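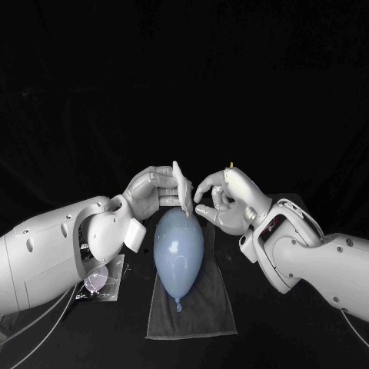 4. Budget for a two-arm bench

I priced our first station in October with only the arms and hands on the sheet, and I had to go back and ask for more. So start with the small stuff.

4.1 Write down every item the hands will touch. For the balloon job mine has a towel, scissors, a small cup and a few balloons. The Tralach order came to 11 lines.

4.2 Mark each one as "reusable" or "used up". Scissors go in the first column, balloons in the second — buy plenty of those!
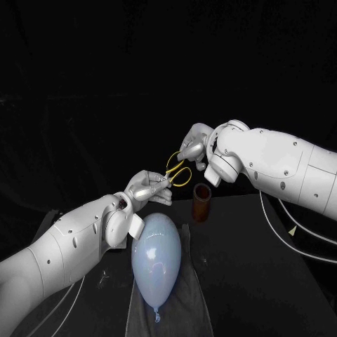
Do I need to buy special tools for the hands?
Start with ordinary ones from the supply closet and leave a line open for replacements. I put down $671 for the year.

4.3 Plan the table next. I like a dark top with a plain black backdrop, and I add a spare backdrop to the same order so the shipping gets paid once.

Note: Measure the table with the cables in place. They need room too, and I forgot that on the Kolev quote.
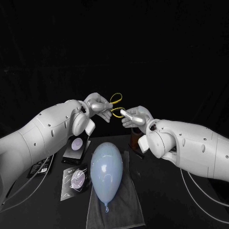
Orsolya Sipos wrote back that I'd left out training hours, and that her team in Stosthorpe spent 8 of them per operator before any real work got done. Fair point — put it on the sheet as its own line.

4.4 Get the service plan quoted separately from the hardware. Ours was $1,433 and I'd have missed it inside the bundle price.

Caution: Don't sign for the arms until the spare finger parts are listed by part number.

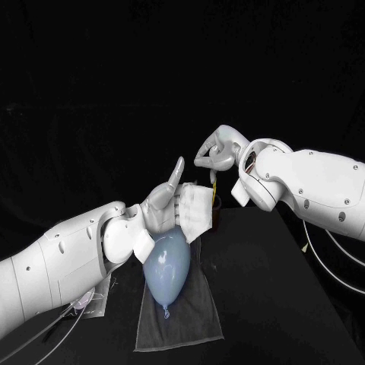
Fig. 4. Both hands at work around the balloon, with the cup behind the cloth.

4.5 Send the finished sheet to Undton for approval and keep a copy with the manual.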